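4. Storing Small Items in the Front Office

4.1 Purpose of this section

This section of the Metcombe Office Handbook explains how small supplies are to be stored, labeled and reordered at the front office. It applies to all staff who work at the reception counter or in the mail room. Section 5 covers paper stock and toner.

4.2 Before you begin

Obtain a copy of the supply list (Form 358) from the office manager, Lurdes Bastos. The list gives the stock number, the usual quantity and the assigned drawer for each item. Items without a stock number may not be stored at the counter.

Note: Keys, stamps and petty cash are not small supplies. They are kept in the safe under the rules in Section 9.

4.3 Setting up a desktop organizer

1. Choose a flat, level surface away from the edge of the counter and out of direct sunlight.
2. Wipe the surface with a dry cloth.
3. Set the organizer down with the drawer fronts facing the user.
4. Open and close each drawer once. If a drawer sticks, take it out fully and put it back in level.
5. Place heavier items, such as staples and binder clips, in the lowest drawer.

Clear and tinted boxes are both accepted for counter use.

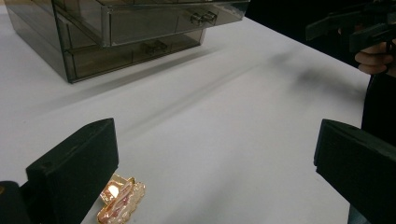
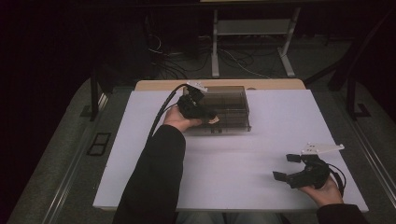 6. Place items used every day in the top drawer. Pens, sticky notes and paper clips belong in this group.
7. Fill each drawer to no more than three quarters of its depth.

Caution: Do not lift an organizer by its drawers or knobs. Hold it from underneath with both hands.

Caution: Do not clean acrylic with alcohol, window spray or scouring pads. Use lukewarm water, a little dish soap and a soft cloth.

4.4 Labeling

1. Print labels from the shared template. Handwritten labels may be used for up to one week.
2. Show the item name on the first line and the stock number on the second, for example "Rubber bands, 1149".
3. Attach the label to the lower left corner of the drawer front.
4. When the contents change, remove the old label completely before adding a new one.

4.5 Checking and reordering

The mail room clerk checks all drawers at 4 p.m. on the last working day of the month. Any item below its usual quantity is entered on Form 358 and sent to Povilas Ots in Purchasing. Orders are placed through Gromico, account 582. Orders received after the 19th are filled the following month.

Note: The November check includes a full count of the mail room cabinet. Allow an extra hour.

4.6 Returning unused items

Supplies taken for a meeting or event are to be returned to the mail room tray, where the clerk will sort them. Do not put them back in the counter drawers. Damaged organizers should be reported to Lurdes Bastos and left in place, empty, until a replacement has been issued.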